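# The Salt Road to Vultar (Pluvberg, Book 1)

My rating: 4 out of 5

I stayed up until three in the morning with this one, and I had to be up at six, so you can already guess where the review is heading! I grabbed it because the cover had a dragon curled around a lighthouse and I'm easy to please.

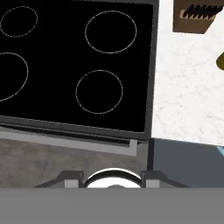
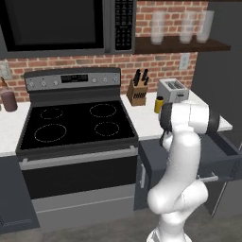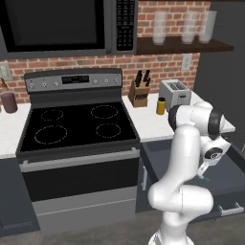 Do you need to know the author's earlier fantasy novels before starting? You can begin right with this book, as the Pluvberg series has its own world and none of the old characters come back.

So, the story. Pluvberg is a mountain city that lives off salt, and the Donati family has owned every last mine for 700 years. The youngest Donati daughter is supposed to marry into the court at Vultar and keep everybody rich. She'd much prefer to read maps. Then her escort gets ambushed on the road and the only one left to guide her is a Bikuvau - one of the shapeshifting river people her family has been hunting forever. He's grumpy, he's hurt, and he has very good reasons to hate her last name.

Yes, it's enemies to lovers, and yes, there's a cave and a snowstorm (I cheered). What I liked most was how slowly she figures out what her family did. There's a chapter in the flooded mine where she reads the old ledgers out loud to him, and I had to put the book down for a minute.

My gripes are small. The middle drags while they're stuck in the marsh, and the villain talks way too much for a man in a hurry. The glossary at the back has spoilers in it too, so stay out of there until you're done.

The romance is medium steamy, with some battle gore near the end. It closes on a cliffhanger, but the couple is in a good place when it does. Book two is due in June and I've already preordered it.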